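Clandomness Community Help > Days Out and Events > Technology

Robot open day at Saha on Saturday, worth taking two kids and a sceptical dad?

Posted by Thilini Begum

Hi all, quick one as I need to book tonight. The Saha workshop at Dellmont is doing an open day this Saturday, robots sorting bottles for recycling and so on. I've got a nine year old who is mad on anything with motors, a younger one who isn't, and my dad, who worked on a bottling line for 29 years and thinks it'll be a load of rubbish (his joke, not mine).

Things I can't find on the page:

Do you get to see the arms doing a job or is it a video and a leaflet?
How close can you stand?
Is it loud? Youngest hates sudden noise.
Parking. Dad can't walk far.
Do we need to be there the whole time or can we turn up at 2pm and wander?

Anyone been to the last one? The booking page says 138 places and I don't know how many are left. Thanks in advance, sorry for the list.

Iñaki Sepúlveda
Member, helpful posts: lots

Went to the February one with my daughter. Typing this on a break so excuse the state of it.

Yes, it's live. Two arms on a table, a heap of plastic bottles between them, mesh bin at the back. Idea is they pick up the bottles and bin them. There was a short talk first, ten minutes if that, then they set it going and you stand and watch. You can ask whatever you like while it runs. The woman doing the talk was good with the children, didn't talk down to them, let them guess which bottle it'd go for next. My daughter got most of them wrong and didn't care.

Be warned it is SLOW. I'd expected something like the factory clips you see online, arms whizzing about. This is more like watching someone do it in thick gloves. It goes in, sort of thinks, goes in again. Some bottles it got first time, one it chased across the table and gave up on. To me that was the interesting part, seeing what it finds hard. They said clear plastic is a pain for the cameras as they see straight through it, and anything lying under something else is worse again. A man near us got bored and went for a coffee.
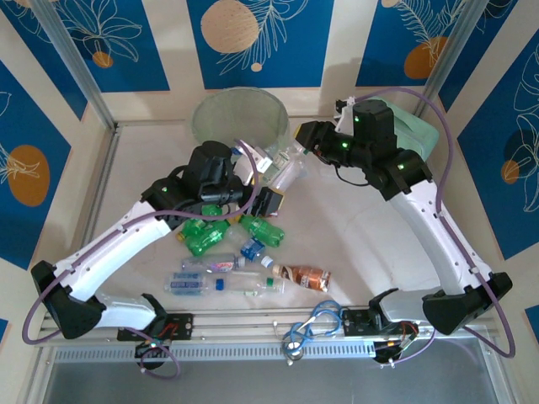 Your dad might enjoy it more than you think. Somebody in our group had worked in packing and asked very pointed questions about how many an hour, what happens when a lid's come off, who picks up the ones it drops. They answered straight. Said it was nowhere near the speed of a proper line and wasn't meant to be, it's for learning mixed piles where nothing is facing the same way. He seemed happy enough with that. Had a long chat with them after.

To your list:

How close. There's a rope, couple of metres back from the table. Kids were let up to the rope first and grown ups behind. Small ones get a decent view if you go to the side, front gets blocked by tall people.

Noise. Not bad at all. A sort of whirr and then a clunk when a bottle goes in. The room itself was louder than the robots. The only thing that made anyone jump was a door. If she minds echoes then take the ear defenders, it's a big hard-floored place.

Parking. Main car park fills by 11, but there are a few spaces round the side by the loading doors, ask at the gate and say it's for your dad. Flat all the way in from there. There's chairs along the back wall but not many, so grab one when you arrive. He'd see fine sitting down if you get him to the end nearest the rope.

Times. Slots, not drop in. We had a 10am and nobody checked when we left, so you can hang about. I wouldn't chance turning up without a slot though, they did turn a family away and it was a bit awkward.

Hands-on bit: at the end the kids could have a go at moving a smaller arm with a joystick thing, on a separate table. Queue was long. Go there FIRST if yours is motor mad, straight after the talk, then come back and watch the bottles. We did it the other way round and waited ages.

Food is a van. Chips fine, tea terrible. Toilets by the entrance, only two.

Brindard
New member

not been to this one but went to something simular at a college. took a 7 yr old, lasted 20 mins then wanted to go home. depends on the kid. would say take snacks

also is it free? thought these things were free

Iñaki Sepúlveda

Free yes, you just need the slot. There's a donations bucket by the door.

Forgot to say, they told us they'd done up to 3000 practice goes at picking things up before they let the public in to watch. My daughter has repeated this number to everyone we know. Might be a thing to tell your dad beforehand, or might not, depending on how he takes it.

Thilini Begum

This is brilliant, thank you both. Booked the 2pm slot, there were a handful left. Will do the joystick first as you say and get Dad a chair. He has already started writing down questons on the back of an envelope, so pity whoever is doing the talk.

One more if anyone's still reading, is the side gate the one off the main road or the one past the tyre place?

Iñaki Sepúlveda

Past the tyre place. Sign is tiny, go slow.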